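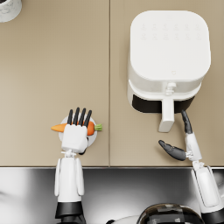 I finally got the kitchen cell in Drinduline set up the way I wanted, and I'm so happy with it that I have to write it down while I still remember the numbers!

Drinduline is our simulated two-arm robot. The job is simple to say: left hand looks after the carrot and the plate, right hand deals with the air fryer drawer. The setup ate most of my spring. When Oleksandra Moroz handed the cell over to me, the right wrist was buzzing every time it got near the appliance, and I spent days blaming the arm. It was the drawer. Somebody had left the joint damping at 2000, so the thing was practically welded shut. I dropped it to 48 and the buzzing went away — what a lovely quiet plot that was.

Next came the start pose. I like both hands low over the front of the counter, fingers together, thumbs in, with a bit of air before the handle. 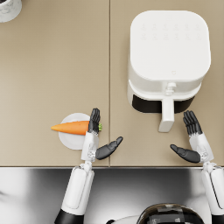 Both hands up at the counter, thumbs pointing in toward each other.

My reset routine now goes like this: load the scene, let everything settle for 30 steps, check that the carrot hasn't crept off on its own, then release the arms. Skip the settling and the plate gives a little hop (very cute, ruins everything after it).

The grip took longer. Arvid Magnusson suggested checking the finger contact shapes from a low view as well as from overhead, and he was so right. From the top I just couldn't judge how deep the thumb was next to that handle. I ended up shifting the approach point by 26 mm and redoing the thumb pads.
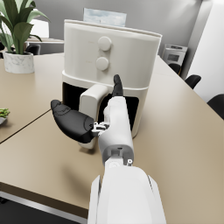 Right hand at the basket handle, from the lower view.

Still on my list: friction on the plate, and a cleaner wrist limit on the left side. Catinca Bratu wants to try a second drawer model in June, and I can't wait to see what that breaks.

We use cookies to improve your experience on this site. Accept | Manage preferences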